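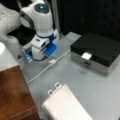 A smooth top marks too easily for a mixed bench, and I would cover the whole of it before setting anything down, wrote one subscriber on January 1, 2003. The rest of that message is quoted with my replies in between.

To: Bita bench list
Subject: Re: bare top or mat, and where the cables go

> We put down Dultodow matting wall to wall at Falstead and have had no
> scratches since. It comes off the roll 1,000 mm wide, so one run covered
> the bench with a strip left over.

I tried the same matting for one winter. It does protect the top. My objection is that anything with small feet rocks on it. The ribs are wide enough that a foot can land half on a rib and half in the gap, and a light stand then leans a little each time you touch what is on it. I went back to the bare gray top in March and wiped it down with dish soap and water. The marks that were left do not catch a fingernail, and I have stopped looking for them.

A partial mat is a different matter. I keep an offcut 200 mm square in the drawer and take it out when I have to set down something with a sharp edge. It goes back in the drawer afterward.

> How do you keep an acrylic stand from sliding on a bare top? Ours walks
> toward the edge every time somebody pulls on a cord.

Clean the feet first. Most of the sliding I have seen was dust on the underside, and a damp cloth fixed it. If it still moves, put two short pieces of thin rubber tape under the base plate, toward the front. Don't use the thick foam pads. They lift the base and you are back to rocking.

The folding kind will also creep at the hinge if the screws are slack. Tighten them by hand until the legs hold their angle with nothing on them, then stop. Acrylic cracks from the hole outward, and it may do it a week after you overtightened it. I set mine at 60 degrees and leave it there. If you fold yours flat every night, check the screws once a month.

The other half of your problem is the cord. A stand should not be in the path of one. Route the cord past it on the far side, with enough slack that a tug gets taken up before it reaches anything.

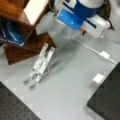
Clear folding stand on the gray top, white cable and plug to the right, corner of the perforated plate at lower left.

> Do you fix the power adapters down or leave them where they fall?

Leave the small ones on top of the bench, off to one side. I used to tie them up underneath, and every time one had to be swapped I was on the floor with a flashlight. On top you can read the label and pull the plug with one hand. Keep paper and cloth off them. Label both ends of each cable, same number, with plain white tape. Printed sleeves look better and take ten times as long.

Cable length: cut or buy for the run plus 70 mm. Less than that and the plug takes the strain when you shift things. Much more and you get loops, and the loops end up under whatever you put down next. White cable on a light gray top is hard to see under a ceiling light, so if you are ordering new, get black for anything that crosses the middle of the bench.

> I was told to keep the perforated plate in the center. Yours is in the
> corner?

In the corner, yes, set at an angle. The center is where I want clear space. The plate only has to be in reach, and at an angle the near rows of holes are easier to get at from a chair. If you bolt things to it daily, then the center makes sense. I have nearly 200 screws of the size that fits those holes and use perhaps four of them in a normal week.

Two cautions. The holes collect cut wire ends and solder crumbs, so lift the plate and sweep under it before you slide it anywhere. Those crumbs did more damage to my top than everything else put together. And check the underside for burrs when it is new. Mine had a ridge along one edge that I took off with a flat file.

> What about bags and boxes on the bench?

The rule on our side is that they stay off the gray part. Wood takes a knock better, and a bag put down there does not drag a cable with it. Straps are the real trouble. A loose strap hooks a plug very neatly. Tuck them under the bag.

I have not tried the Ung edge strip that came up in the last thread. If you have it on a bench with a square front edge, please post how the adhesive is holding, and whether it leaves residue when it comes off. I would also like the thickness, measured, as the catalog page gives two different values.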